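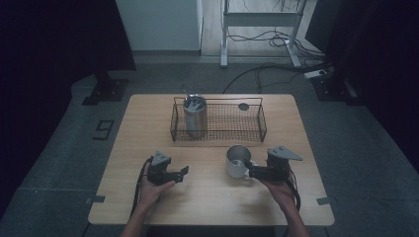 Jul 4, 2025

Basket day. Finally sorting the drinks things so they live in one place and can be carried through in one go. Notes so I don't redo all this in a month.

Using the black wire mesh one, the rectangular one. Tried the Brorkis tray in June and it was useless, everything slid as soon as you tipped it. Mesh sides high enough to stop that. Rim is thin, digs into the fingers a bit if the load is heavy. Could wrap it. Not today.

Order of packing, as far as I've got:
tall steel tumbler first, left end, upright
small dark round thing to the right, flat on the floor of the basket
mug last

Mug is the awkward one. White enamel, dark rim, handle sticks out and catches on the mesh if you come in at the wrong angle. Handle facing right to start with seems best, then take it by the handle and lower it straight down. Don't swing it accross. Enamel chips if it meets the tumbler — ask the old blue one, now a pen pot.

Tumbler is top heavy with the metal bit sticking out. Leave it in or take it out? Left it in for now. If it goes over, take it out and lay it along the bottom.

Table: rounded corners are a blessing for hips, less so for lining anything up. Tape strips on the left and right edges stay put please. Whoever peels them gets to measure them back in.

Did a second layout with the white containers as well. Basket to the back of the table, front left clear so there's room to work. 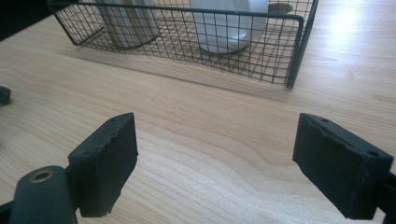 White containers in the basket, table clear in front.

Those two sit better than the mug. No handle, rounded sides, nothing to snag. Would happily swap the lot for this shape but people want their mugs.

Wood wants doing at some point. Grain is lovely, still don't want rings on it. There's a part tin of Koyama oil on the shelf, batch 1277, says 100 ml, feels like roughly 60 left. Enough for one thin coat? Check before buying more.

To do
— felt or cork for the basket floor, cut to fit, 100 mm strips probably easiest
— Sturo order, add cork if they have it
— Dremel back from the other room, want to take the burr off the spare basket
— label for the basket end. Small. No glitter pen this time
— decide re lids, do we even have lids

Leaving it set up overnight, carry on with the mug tomorow.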